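Clidside reading room, progress report for May

The work on the room goes on according to plan. From the grant of 3745 pounds we have spent 2000, mostly for the new wiring and the paint from Culetti.
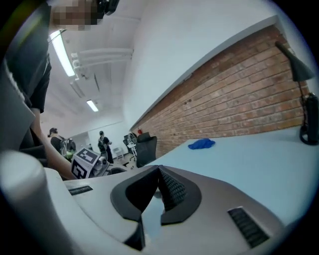
Furniture is the next part. We had 195 pounds for desks and lamps, and this is now used. The light blue desk stands near the brick wall, and the black lamp is on it. We kept the red brick as it was - only the wall over the white ledge is painted. The shelves from Flarken should arrive on a Tuesday, and we will write to you again when they are fixed.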